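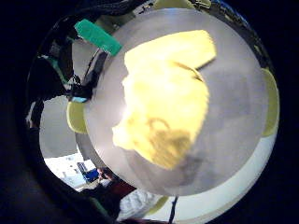
Yellow cloth on the gray disc, gloved fingertips at the rim. Grollden, Rosser site.

FOR RELEASE: Grollden puts out upkeep routine for Piltoser hand-held gripper cell

ROSSER, July - Grollden has published the full setup and care routine for its Piltoser gripper cell. Free to download, no sign-up. Covers one cell only, the one at Rosser. Other sites to follow, no date yet.

The short version. Cables first. Every cable gets followed by hand from the gripper back to the connector, and anything tight gets slack put back in before power goes on. Then tape. Old tape comes off completely, new tape goes on, no doubling up. Fingertips after that: wipe, check for splits, swap if in doubt. Work surface last.

Fingertips are swapped at 200 hours whatever they look like. That was 188 in the first draft, changed so it lines up with the cable check. One log sheet instead of two. 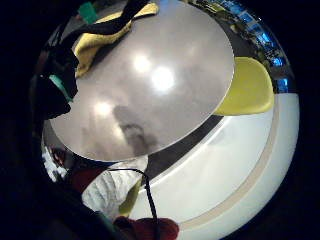
Gray tabletop close up, with the yellow cloth at its edge and a thin black cable hanging below.

The surface matters more than people expect. Glare off a glossy top upsets the gripper camera, so the routine now has a lighting step: look at the live picture, move the lamp or the cell, look again. Takes minutes. Skipping it cost Grollden 74 recordings in spring, all of them had to be redone.

Repairs get a page of there own. Connector swaps can be done on site. Anything inside the gripper body goes back to Hirkora, who also supply the spare fingertips. Please don't open the body, the seals do not go back.
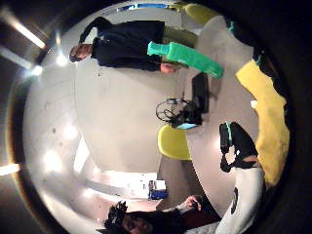 Carys Mostyn would rather see the cable check done at the end of a shift as well as the start. A strained lead found at night can be replaced before morning, she points out, and the log has room for a second signature.

Grollden says the end-of-shift check will be in the next revison. Sites that want to start now can use the same sheet, back page.

Spare parts list and log sheet: ask for document 214 at the Grollden press desk, Rosser.

ENDS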